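Zepeda Household Packaging Return Pilot
Interim progress report to the Mirkley Fund
Prepared by Brunello Mazza, project lead
Last updated: 19 Apr 2023

1. Status

The pilot is on schedule against the revised work plan agreed in January. Work packages 1 and 2 are closed. Work package 3 (collection and sorting) is in progress. Work package 4 (cost model) has started but depends on price data still to come from the reprocessor, Akidano.

2. Enrollment

The target was 600 households in the Zepeda district. Enrollment closed at that number, with a short waiting list that we do not intend to use. Of the enrolled households, 200 are in apartment buildings with a shared bin store. The rest have curbside pickup. The two groups are reported separately from this point on, as the Fund requested after the first review.

3. Collection

Eight collection rounds have been completed. Participation in the most recent round was 88 percent for the curbside group. The apartment figure is not reported here. Two buildings changed their access codes without notice, and the crew could not enter one of the bin stores. The round will be repeated for those addresses and the figure supplied in the next report.

Bag labels supplied for the first rounds lost adhesion in cold weather. Vukalness has replaced them with a tie-on tag at no charge. Scan failures at intake have dropped as a result, although tags written by hand still have to be keyed in manually.

4. Sorting

Material is separated into clear PET, colored PET, HDPE and residual. The main source of disagreement between sorters is clear bottles with paper labels. The protocol in force until January treated any label as a contaminant, and this pushed usable material into residual. Version 2 accepts paper labels and rejects full-body sleeves only. Caps stay on if present – Akidano removes them at the wash stage.

Floor with patterned covering; clear plastic bottle with a paper label.
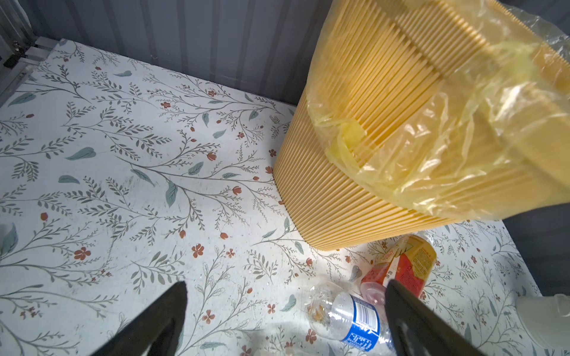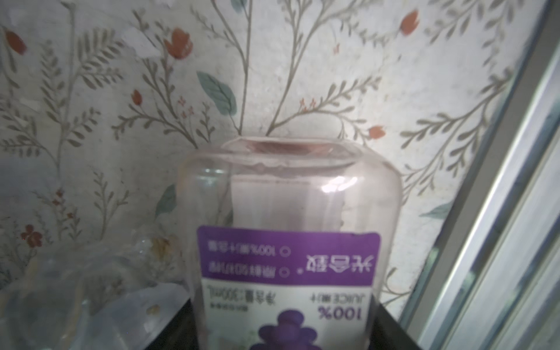
5. Budget

Spending is within the approved lines except for vehicle hire, which is over because of the repeat visits described in section 3. We propose to cover the difference from the unspent printing line. No increase in the total grant is requested. A signed variation form is attached separately.

6. Risks

Reprocessor pricing remains the largest open risk. If Akidano does not confirm a gate price before the final collection round, the cost model will be run with a low and a high case – both would be shown in the final report. Building access is a smaller risk and is now handled by a call to each building manager before pickup.

7. Next period

Complete the remaining rounds. Re-sort a sample of the earlier residual fraction under version 2. Issue the draft cost model to the Fund for comment.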